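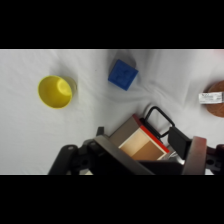 Home News Programs Loans Visit Contact

Dankwa Center Opens Tabletop Objects Collection for Loan

STESTTHORPE, April 14, 2019 – The Dankwa Center has opened its Tabletop Objects Collection to schools, day programs and care homes in the Stestthorpe area. The collection holds 1409 catalogued items, among them cups, blocks, boxes and painted wooden pieces, and will be lent out in small sets under the name Tomance.

Each Tomance set is intended for simple work at a table: picking things up, setting them down, sorting them, and putting them away at the end of a session. The contents vary from one set to the next, and borrowers may ask for a set to be changed before it is collected. A total of 70 sets have been made up for the first loan period, which runs through July.

The Center has lent out books, puzzles and large floor games for a number of years. Small household objects had been available only for use on the premises. Staff at several local schools asked whether the same materials could be taken away for a week or longer, and the Center began sorting and labeling them last fall. The work included checking every item for sharp edges, replacing worn pieces, and recording the color and general shape of each object in the catalog.

Items have been chosen to be easy to tell apart. Strong, plain colors are preferred, and objects that differ in height or outline are placed in the same set where possible. A cup and a block, for instance, call for different ways of reaching and holding, and the cup may be stood up or laid on its side.
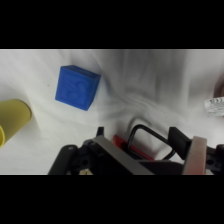 Blue block and yellow cup on a white cloth.

The Center recommends that sets be used on a plain cloth in a color that contrasts with the objects. White is suitable for most sets. The cloth does not need to be stretched flat; small folds do no harm, although a tall or narrow object may tip on a heavy crease. Cloths are not supplied with the loan and borrowers are asked to provide their own. Programs that prefer a bare tabletop may work without one.

Painted wooden pieces form a separate section of the catalog. They are generally larger than the cups and small blocks, and several are fitted with a handle so that they can be lifted from above as well as held by the sides.

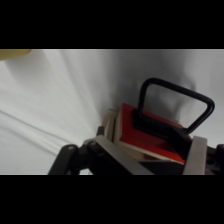

Handles were a frequent request during the planning stage. Teachers reported that a piece with two possible holds gives a group more to talk about, and that many children try the sides first even when a handle is plainly available. Not every painted piece has paint on every face, and some show the natural wood along their edges. The Center regards this as normal and does not ask borrowers to report it. Loose handles should be reported at once and the piece withdrawn from use.

A printed guide, prepared by the publisher Edix, accompanies each set. It describes 6 activities in order of difficulty, beginning with the placing of a single object and ending with the clearing of a whole table. The guide is written for adults leading a group and may be copied for use within the borrowing organization. It contains no scoring sheets. The Center does not require any record of results, and sets are not to be used for formal assessment.

The closing activity makes use of a container, such as a wooden box. Group leaders may choose one with a slot, a drawer or a plain lid, depending on what is on hand and the age of those taking part. The guide suggests leaving a drawer open at the start and deciding as a group which objects should go inside – a question that tends to take longer than the putting away.

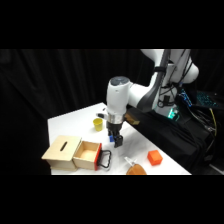

The light wooden box, front left, with its drawer open.

Loans are free of charge to organizations within the Stestthorpe area. Others may borrow on payment of a deposit, which is refunded when the set is returned complete. The standard loan is 4 weeks and may be renewed once, provided that no other borrower is waiting. Sets must be collected from and returned to the Center's loans desk, as the Center is not able to arrange delivery at present.

Borrowers are asked to wipe all items with a damp cloth before returning them. Wooden pieces should not be placed in water or in a dishwasher. Paper labels with the catalog number are attached to certain items and should be left in place. A set with a missing piece may still be returned on the due date – the missing piece can be sent on later, and the borrower will be contacted only if it has not arrived by the end of the following month.

The collection is not suitable for children under the age of three, and an adult should be present at all times when the smaller blocks are in use.

Requests for the first loan period are now being accepted at the loans desk and by mail. Each request should state the name of the organization, the size of the group and the preferred starting date. Organizations that already hold a Dankwa Center loan card do not need to apply for a new one. A list of all catalogued items may be consulted at the Center during opening hours, and printed copies are available on request.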